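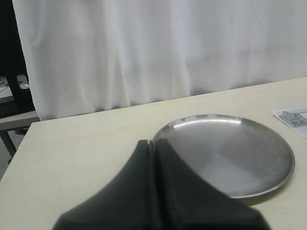

Fig. 4-1. Wrist view, fingers closed, plate on the table. Curtain behind.

4. Recording examples (wrist camera)

Read section 3 first if the arm has not been homed today. This section covers the plate task only. Bowls and cups are in section 5, same steps, different start poses.

4.1 Before you start

1. Power on arm, wait for the solid light on the base. Then power on the wrist camera. Not the other way around — the recorder grabs the first video device it finds.
2. Open the Atilton recorder on the station laptop. Pick profile "plate_wrist". If the profile is missing, import it from the Flerkodik shared folder.
3. Check free disk space. You need 60 GB for a full session. The recorder does not warn you, it just stops writing.
4. Pull the curtain across behind the table. Folds are fine. Don't iron it.
5. Wipe the plate. Fingerprints show up in the video and we had a batch in May where the model seemed to be using them.

NOTE: Overhead lights on, window blind down. The steel plate throws a bright streak along the rim and that is OK. What you don't want is glare across the whole center. If you get that, turn the light panel toward the wall a bit and look again.

4.2 Checking the view

1. Open the live preview and compare with Fig. 4-1.
2. Both finger tips must be visible, coming in from the bottom. If you see only one, the camera bracket has slipped. Loosen the two bracket screws, reset, tighten by hand.
3. A finger may cover part of the plate rim. Leave it. The far rim needs to be clear.
4. Table edge and curtain should both be in view.
5. Stuff at the sides (cards, paper, shelf items) can stay, but do not move it in the middle of a session. Move it between sessions as much as you like, variety helps.

CAUTION: Keep hands off the table while the preview says ARMED. The fingers can close without a beep.

4.3 Recording one example

1. Put the plate down anywhere inside the reach area. Change the spot every time. Operators drift back to the same place after a while, watch for that.
2. Move the arm to a start pose with the leader handle. Fingers open or closed, mix it up.
3. Press the left pedal. Wait for the red dot in the corner of the recorder window.
4. Drive to the rim, open, grip, lift. Smooth and steady, no need to be fast.
5. Set the plate back down on the table and let go. Back the fingers off until they are clear of the rim.
6. Press the left pedal again to stop.
7. Mark it: G for good, B for bad. Missed grips where you recovered are G with the "recovery" box ticked. Dropped plate is B.

NOTE: Keep the bad ones. Do not delete them from the folder by hand, the index breaks and somebody has to rebuild it.

Max length is 390 frames per example. Longer ones get trimmed from the end, wich usualy cuts off the release. If you are running long, stop and redo.

4.4 How many

Target for the plate task is 500 good examples per table set-up. The Woswood set currently stands at 2,077 across all set-ups, good and bad together. Check the counter in the recorder, not the file count — the folder has preview clips in it too.

4.5 Ending the session

1. Arm to rest pose. Fingers closed.
2. Click Close Session and wait for "index written". Can take a few minutes.
3. Start upload to the Gündoğdu server. Leave the laptop plugged in, lid open.
4. Camera off, then arm off.
5. Fill in the session sheet: table set-up, light setting, anything odd.

CAUTION: Arm sags slightly when power is cut. Clear the plate off the table first.

If upload fails twice, see 9.3. Do not re-record.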